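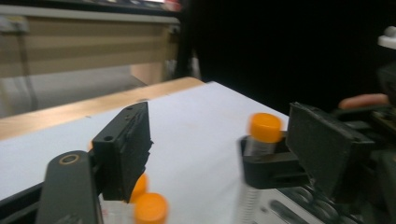
17 February 2021

Tubes and racks, wet bench, continuing from the Hajji prep.

Started by sorting out the conical tubes. The orange-capped ones are the ones we're keeping for the soil extracts, and everything else can go back to the store cupboard. I've had enough of mixed caps in the same rack. Driss agrees, or at least he didn't argue.

Labels first. The old lot were written straight on the plastic and half of them rubbed off with ethanol last time. White labels from now on, put on before filling, code facing out. Red pen for the Loltar samples, black for Pravard. If a label goes on crooked leave it, peeling it off makes more mess than it saves.

Codes run on from the last book, so the first Loltar extract today is 181. Don't restart at 1 for the new site. We did that with Faltik and I'm still untangling the spreadsheet.

Extraction as per the sheet taped inside the fume hood door:
5 g sieved soil into the tube
50 mL line is the top of the scale, stop short of it, fill to 40 after the soil is in
cap, invert by hand, check round the thread for grit
shake, then stand upright until the supernatant looks clear enough to draw off

Grit in the thread is the main problem. The Loltar soil is fine and gets everywhere, and a cap that feels tight can still weep when the tube is laid over. Wiped every thread with a damp tissue before capping. Slow, but I only had to redo one. That one had a bit of root caught under the rim – tipped it back into the beaker, rinsed the cap and started again with fresh soil. The redo has the same code with an R after it.

Tried the paper funnel Driss folded for the dry soil and it works well if you tap it. The plastic funnel holds a charge and the fines stick to the side, so I've put it back in the drawer with the other glassware we don't use. Weighing by difference covers the loss either way, but the paper is less trouble to clean.

Settling times. Pravard clears in about 3 hours. Loltar was still cloudy when I came back after lunch and I left it standing. I don't want to spin these until we've agreed whether the field blanks get spun as well, otherwise the comparison is useless. Question for Driss Ouazzani, he wrote the original method. My feeling is spin everything and note it.

Lift the tubes out by the cap end and keep them vertical. Carrying them across to the balance I managed to tilt one and the layer at the bottom came straight back up, so that was another wait. Might be worth moving the balance to this end of the bench. There's room if the pH meter goes on the shelf.

Caps: the used ones are soaking in the left sink in dilute detergent. Rinse, then DI water, then dry upside down on blue roll. Don't put them in the drying oven, the last batch came out a slightly different shape and I threw them out.

To order: more white labels, a box of orange-capped tubes, fine red markers. Stock should last to April if we don't take on the second Faltik site before then.

Still to do
– draw off the Pravard extracts and filter
– check Loltar first thing, note the colour
– write up the redo properly in the sample sheet
– ask about the blanks

Fridge shelf two is ours for the week, I've put tape along the front of it.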